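Home | Products | Downloads | Service | Contact

Flivano Height-Adjustable Work Table
Part 4: Setting up the table top and the leveling

Please read the whole part one time before you start. The work needs two persons for steps 1 to 5. After this one person is enough.

4.1 Before you begin

Keep the table top in its paper wrapping until the legs are standing. The surface is matt and it shows marks from metal tools more easily than a shiny one. If you must put the top down on the floor, put the cardboard under it first, with the printed side down.

You need:
- the hex key from the small bag (bag C)
- a screwdriver with a cross tip
- a spirit level, the longer the better
- a soft cloth

The electric drill is not recommended. The threads in the top are short and a drill can pull them out. Damage of this kind is not covered by the guarantee.

4.2 Fixing the top to the legs

1. Stand both leg columns in the foot bars and check that the screws from Part 3 are tight.
2. Lay the cross beam between the columns. The arrow on the beam points to the side where you will sit or stand.
3. Put the eight rubber pads on the beam and the side arms. Press each one for a few seconds.
4. With two persons, lift the top over the frame and lower it slowly. Do not push it sideways on the pads, they will roll and come off.
5. Look from below and bring the holes of the top over the holes of the arms.
6. Put in all screws by hand, only two or three turns each.
7. Tighten them crosswise, first the corners, then the middle.

Note: If one hole does not meet, loosen the other screws again and move the top a little. Do not force a screw in at an angle.

4.3 Leveling

The feet can be turned out up to 22 mm. On most floors much less is necessary.

1. Drive the table to the lowest position.
2. Lay the spirit level along the back edge and turn the feet on the lower side until the bubble stays in the middle.
3. Repeat along the left edge and then along the right edge.
4. Lay the level from corner to corner. A small difference here is normal.
5. Push on each corner with your hand. If the table rocks, turn out the foot which has no contact.
6. Tighten the lock nuts.

Caution: Never turn the feet while somebody is leaning on the table. The foot can jump and trap the fingers.

Check the level again after one week of use. The rubber pads settle under the weight of the top and the bubble can move a little.
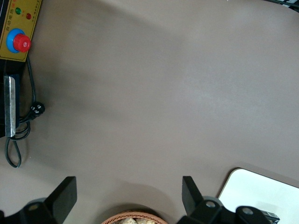

Wooden floors and thick carpet need more patience. On carpet, please let the table stand for one night with its normal load before you tighten the lock nuts. On a floor with tiles, take care that no foot stands on a joint. It is better to move the complete table by a few centimeters.

4.4 Cleaning the surface

Wipe the surface with a soft cloth and warm water. A little washing-up liquid is allowed. Dry it afterwards with a second cloth, in long movements from one side to the other, otherwise you can see stripes when the light comes from the window.

Do not use:
- scouring powder or steel wool
- furniture polish or wax
- nail polish remover
- the rough side of a kitchen sponge

Marks from rubber feet of monitors and lamps can be removed with Tremolo cleaner, article 3,831. Try it first on the underside. Rubbing hard on one place will make the matt surface shiny there, and this can not be repaired.

Note: Hot cups do not harm the surface, but pots directly from the stove do. Please use a mat.

4.5 Load

The load must be spread over the top. Do not clamp a vise or a heavy monitor arm at the front edge. For monitor arms use the rear edge and put the steel plate from bag D between clamp and top. This plate is often thrown away with the packing, so please look for it there if bag D seems empty.

The top may not be used as a step or a seat.

4.6 Spare parts

Rubber pads, feet and lock nuts can be ordered one by one. The feet made by Radton fit all tables of this series. The older feet made by Koutsoukos have a different thread and must not be mixed with them, also not on the same foot bar. You can know them by the flat ring above the thread.

When you write to us, please give the number from the sticker under the top. Without this number we can not see which pads you need.

Continue with Part 5: Cable tray and hand switch.

Flivano Service, contact: Signe Bergmann | All rights reserved | Back to top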